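Craft table: staplers sorted at last

The stationery swap at the Hisville reading room ran again on Wednesday, and the desk supplies went faster than anything else. We put out 27 items and most of them found a new home by closing. Notebooks and pens went in the first hour. The staplers are staying with us, and they now live on the craft table by the pink strawberry wall.

The two small ones stand upright and take up very little room, so they can be left out between sessions. One is pink and white, the other cream and olive. The loop at the top is easy for smaller hands to get hold of. Please keep the yellow tray next to them for finished booklets, and put loose paper on the shelf by the door.
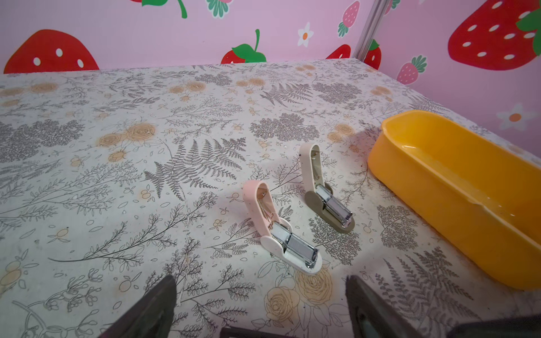 What to use for which job

For anything up to a few sheets, such as folded cards or the Lutis puzzle pages, use one of the small staplers. They jam if you push a thick stack through them, and Naveed Bukhari has already cleared two jams this month with a butter knife. He would like to stop doing that.

For the thicker newsletters, use the long black stapler. We had nearly 2000 staples left in the cupboard at the last check, all of them the standard size, and a box costs 95 cents at Kazmi if we run short. The small staplers take a different size — check the label on the box before you load anything. If you are not sure, leave it and ask at the desk. 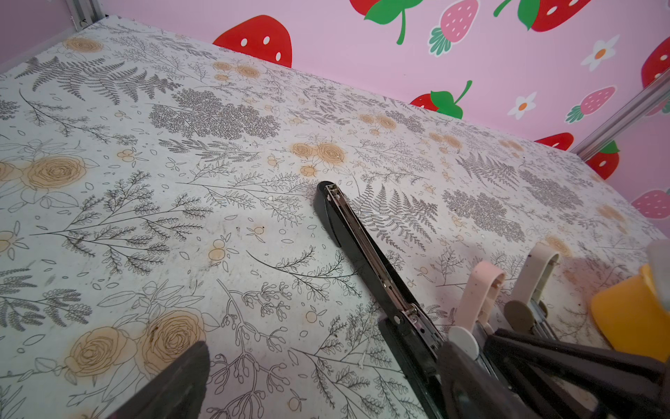 The black stapler on its side, with the pink and beige ones next to it.

The table covering has picked up some brown smudges and will get a wipe before the next session. A damp cloth is enough for the fern and rose paper. Please don't use the spray from the kitchen, which took the print off the old one.

We are still looking for a hole punch and a paper trimmer in working order. The Clarkon branch has offered us a spare trimmer if someone can collect it in March. Leave your name at the desk if you are driving that way.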